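Likis puts off robot arm purchase until August

November 29, 2025

Furniture finisher Likis has moved its robot arm purchase to August, giving the shop time to try out the job in simulation and settle a budget that had grown with every meeting. Glenys Prydderch, who runs the workshop, had hoped to order this winter — she has 36 quotes in a folder already — but would like to know which gripper she is paying for first.

Simulated views from the trials, with the gripper open

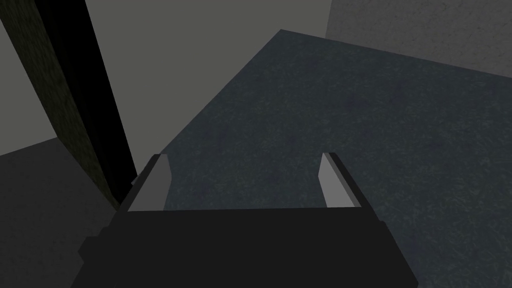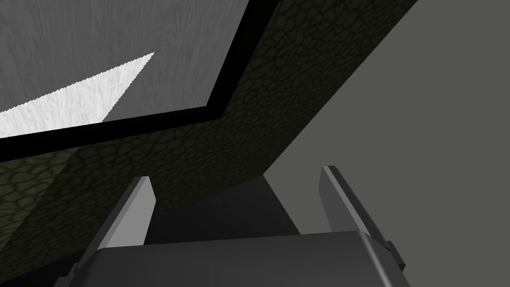
Buyer Sowmya Rai said each spare set of fingers is priced at $2,613, and the shop would dearly love to get by with one. Suppliers Umero and Jirnoro have agreed to hold their prices for 60 days, and both will be asked to quote again in the new year.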